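Olthorpe Shoe and Slipper Share
Progress report to the Hollus Fund, October 2026

Hello again, and thank you for bearing with us over the summer! The last report went to you in March, when we were still stacking boxes in the hallway and hoping it wouldn't rain in. Things look a lot better now, so I'll go through what we said we would do and where each part has got to.

The collection side first. We have taken in 3,112 pairs since the grant started, mostly from the drop-off point at Camameck and the bins outside the two schools. Of those, 872 were slides, sandals and flip-flops, far more than I put in the original plan (I had us down for winter boots, boots and more boots). People clear out their closets when the weather turns, and summer shoes are what comes out. We've stopped fighting it. They wash easily, they stack flat, and the shelter on Katsaros Street will take every pair we can give them for their shower rooms.

The sorting room is the part I'm happiest with. You paid for the seating and the long work surface, and both have been in use since the week they arrived. We went for light wood because dark soles leave marks and I wanted to see them and wipe them off before they got onto the next pair. It shows every smudge, as promised. The plants were my own idea and came out of my own pocket, so please don't look for them in the accounts.

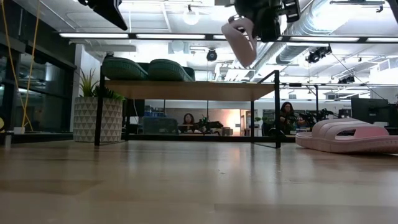

Pairing is still the slow job. Shoes come to us loose in bags more often than not, and one half of a pair can turn up days before the other. Our rule now is that a single goes into the waiting tub with a tag on it, and the tub gets tipped out and gone through at the end of every week. We have 371 singles in there at the moment. Some of them will never find their other half, I know, but last month we matched a very nice leather loafer that had been sitting there since spring, and there was cheering.

Cleaning has changed a bit too. In the plan I said we'd wash everything by machine. That was fine for canvas and hopeless for anything with glue in it, so slides and sandals now get a soft brush, dish soap and a night on the rack. It takes longer per pair but we throw away far fewer. I'd like to move what's left in the laundry line over to brushes, soap and a second drying rack, if you're OK with that. I can send the new numbers on one page.

What hasn't gone well: the size labels. We bought the cheap ones and they peel off the minute a sole is damp. I've ordered tie-on tags to replace them. The van is also overdue for its brakes, and I've moved two deliveries to make room for that.

Still to do before the next report is the children's shelf, which is built but not stocked, and the winter drive, where posters go up as soon as the printer gets back to me. I'll send the receipts separately.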